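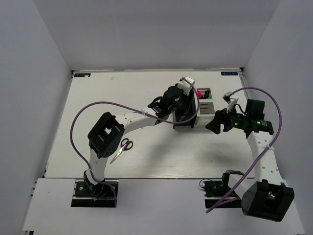

首页　专栏　居家　读者来信　往期　搜索

笔筒这件事，我想替它说几句

文／Shobha Varma
2018年11月21日

上个月我跟同事Bindu Palaniappan吵了一架，起因是一把剪刀。

说吵架有点夸张，就是午饭时间两个人端着饭盒互相翻白眼。她的意见是，剪刀用完必须插回笔筒里，刀尖朝下，谁都找得到。我的意见是，剪刀根本不该进笔筒，它就应该平躺在桌上，躺在手边，想用的时候一伸手就有。她说我这是给懒找理由。我承认我懒，可是懒人也会观察嘛！我观察自己好多年了，凡是剪刀进了笔筒的日子，我拿剪刀的时候十次有八次会带出来一支笔，笔掉在地上，滚到柜子底下，然后我趴下去捡，捡的时候又发现柜子底下有别的东西，一个上午就这么过去了。

吵完之后我一直在想这件事，越想越觉得可以写一篇。写桌子的文章太多了，十篇里有九篇叫你扔东西。扔掉旧笔，扔掉便签，扔掉一切，最后桌上剩一盆小植物，看着像牙科诊所的前台。我不想扔东西。我想聊的是留下来的那些怎么放，尤其是笔筒，这个最便宜、最不起眼、大家买的时候最不动脑子的玩意儿。

先说材质。我偏心带网眼的，或者镂空成格子的那种，白的黑的都行。原因很土：透气，看得见，而且轻。我以前用过一个陶的，朋友旅行带回来的，釉色很漂亮，沉得像块砖。漂亮了两个礼拜，然后它就成了一口井。什么东西掉进去都没了声息。回形针、橡皮头、一枚不知道哪个国家的硬币、半截铅笔，统统沉底。有一天我把它倒过来想清一清，倒出一股陈年铅笔屑的味道，灰扑扑地落了一桌子，我当时正穿着白衬衫。网眼的就没这个毛病，低头瞄一眼侧面，里面大概有些什么颜色，心里有数。红的是那支记号笔，绿的是那把小尺子，好了，伸手。

当然网眼也有网眼的烦人之处，比如细的笔芯会从洞里戳出来，戳到手（我被戳过，挺疼的），还有积灰。积灰这一条Bindu说了我好几次。格子里的灰拿抹布擦不着，得用旧牙刷一格一格刷，刷完还得冲水晾干。我大概一年刷一次吧，刷的那天会觉得自己是个很了不起的人。

再说颜色。文具店里现在流行一整套同色的，奶油色的笔筒配奶油色的胶带座配奶油色的订书机，摆在货架上确实好看，我在Grilgate那条街的Juvia门口站过很久，差点就整套抱走了。后来还是没买，因为我想象了一下，早上八点半，咖啡还没喝，我要在一片奶油色里找一支奶油色的笔。太残忍了！我的主张是，容器可以素，里面的东西一定要花。白筒子黑盒子都好，越不起眼越好，然后让里面的东西去扎眼。一支粉得发红的荧光笔，在白色笔筒里露个头，隔着半间屋子都看得见。你要是把它放进粉色笔筒，它就消失了。

这就讲到我真正想说的一点：一个笔筒不够，要两个，并排放。

我知道，我知道，刚才还在说东西不要多。可是你听我讲。一个笔筒的时候，所有东西都在抢同一个口子。常用的和不常用的挤在一起，高的挡着矮的，每次拿最常用的那支都要先拨开三支不用的。两个并排就不一样，一个放天天要碰的，一个放"偶尔会要但找不到会发火"的。我现在左手边是个黑色的方盒子，Raudsepp的，敞口，前面有一道一道的缝；右手边是白的网眼筒。天天要用的在白的里，其余的在黑的里。摆了快一年，我没有再为找笔发过火。发火的次数都转移到找眼镜上了。

并排也有讲究，要挨着，中间最好别留缝。留了缝，缝里就会长东西。我不知道那些东西是从哪里来的，小票、药片的铝箔、干掉的橘子皮，反正一条两指宽的缝，三天就能填满。挨紧了就没有。还有就是别放在桌角上。很多人习惯把笔筒推到最里面的角落，觉得这样桌面宽敞，看着也整齐。宽敞是宽敞了，可是每次拿笔都要整个人趴过去，袖子扫过杯子，后面的事大家都经历过。我喜欢放在靠后、但偏中间的地方，坐着不用欠身就够得到。第一天会觉得碍眼，过几天眼睛就不看它了。

有人要问，那前面那一大块空着做什么呢？空着呀。桌子中间的空地是全屋子最贵的一块地，我宁可让它空着，也不要放什么收纳盘。唯一可以在那儿过夜的就是剪刀。

好，回到剪刀。

我知道平放的剪刀有它的问题。家里有小孩的，请直接跳过这一段，你们的剪刀应该放在你们自己都够不太着的地方，我没有任何意见。我说的是大人一个人用的桌子。剪刀和笔不一样，笔是细长的，竖着天经地义；剪刀有两个大耳朵，一进笔筒，耳朵就霸住整个口子，把旁边的笔都压得歪歪斜斜。刀尖朝下还好，我见过有人刀尖朝上插的，看得我后背发凉。平躺的剪刀不占谁的地方，它就那么薄薄一片，纸可以盖在上面，盖住了就掀一下。要用的时候，手指头直接伸进耳朵里，拿起来就剪。这个动作太顺了，顺到我觉得剪刀天生就该这么放。

Bindu对这一段的反驳是：纸盖住了你就找不到了。她说得对。我确实有过把剪刀连同一沓信纸一起塞进文件夹的经历，找了两天，后来打开文件夹的时候它滑出来，差点砸到我的脚。所以我后来给自己定了个规矩，剪刀只躺左边，纸只放右边。这个规矩我大部分时候遵守。

写到这儿我去问了几个人，想看看别人怎么想。表姐Sumathi Panicker在学校教美术，她桌上的笔筒多到能开店，她的看法是容器要矮。她说买笔筒的人都只看口子大小，很少看高度，结果买回来一个高筒子，短铅笔放进去就看不见头了，最后只能把手伸进去掏。她教小孩子画画，铅笔越用越短，所以她用的全是矮的，有些干脆是吃完了的罐头，边沿用胶布包一圈。我觉得特别有道理，回家就把我那个高的换给了我先生放尺子。

另一位朋友完全不用笔筒，全部放抽屉，抽屉里还有分格，每一格贴了标签。我去她家看过，拉开抽屉的时候真的会忍不住"哇"一声。可是她自己说，上班的时候抽屉老是半开着，懒得关，膝盖撞青过好几回。我没有劝她。抽屉派和笔筒派是两种人，劝不动的，就像有人牙膏从尾巴挤有人从中间挤。我只想说，抽屉是给不用的时候看的，笔筒是给用的时候拿的，你一天里哪种时候多，就选哪种。我是拿的时候多，我一天要写很多张小纸条。

哦还有钱的问题。这个我有点气。前一阵我在网上看到一个Dalto的笔筒，铝的，标价八十二块，下面评论里有人说"用了之后整个人都静下来了"。我看了很久那张商品图，里面插着一支笔。一支！一支笔要什么笔筒呢，横在桌上不就好了吗？我那个白网眼的，街口杂货铺买的，花不了几个钱，里面塞得满满当当，我也挺静的。贵的笔筒我不反对别人买，做工好的东西摸着就是舒服，可是请不要跟我说它能治心浮气躁。心浮气躁的时候我通常会把笔筒里的东西全倒出来，一支一支在废纸上划，写不出来的丢掉，写得出来的放回去。这个倒是真的管用，十分钟，手上沾点墨水，人就好了，什么筒子都可以。

说到划笔，十月份我大清理过一次，把全家的笔都收到饭桌上来试，试出四十支没水的。四十支啊！这些笔一直好好地站在各个笔筒里，占着位置，每次被我拿起来，划不出来，又被我插回去。为什么要插回去呢？我到现在也想不通这个动作，手自己就做了。我先生说这叫给它一次机会。他自己有一支圆珠笔给了好几年的机会。

所以如果你看完这篇只想做一件事，我建议就做这个：下次拿到写不出来的笔，别插回去。就坐在那里，手里捏着它，走去垃圾桶。走这几步路比买什么收纳神器都强。

也有读者会说，现在谁还用笔呀，都打字了。我收到过一封信就是这么写的，写信的人挺客气，说他桌上只有键盘和水杯，笔筒早送人了。我羡慕他的桌子，但我不羡慕他找笔签收快递的样子。再说笔筒里又不是只有笔，我那里面有拆信的小刀、量东西的软尺、一把给猫梳毛的小梳子（猫已经不在了，梳子我没舍得收），还有一根很长的编织针，专门拿来捅键盘缝里的饼干渣。这些东西你让我放哪里去？它们没有名分，没有哪个分格是给它们准备的，抽屉里的标签也写不出来。笔筒好就好在不问，立得住的都能进来。

这一点我想多讲两句。现在的收纳产品都太聪明了，每样东西有一个刚好的凹槽，手机放这里，笔放这里，硬币放这里，你换一个大一点的手机，整套就废了。敞口的筒子和盒子很笨，笨得什么都能装，也笨得能用很久。我妈那个装针线的铁盒子，原来是装饼干的，饼干吃完装过扣子，装过药，现在装遥控器。她没有为任何一次改变买过新东西。我觉得好的容器就该是这个样子，没什么主意，跟着你过日子。

至于我和Bindu，我们目前的状态是这样的：公用的那把剪刀插在她的笔筒里，刀尖朝下，我用的时候去她那儿拿，拿的时候照样会带出来一支笔。我自己又买了一把，平放在我桌上。她经过的时候会看一眼，不说话，顺手把它摆正。

欢迎来信讲讲你家的剪刀放在哪里，放冰箱顶上的也请写来，我知道有这样的人。

上一篇　下一篇　回到专栏目录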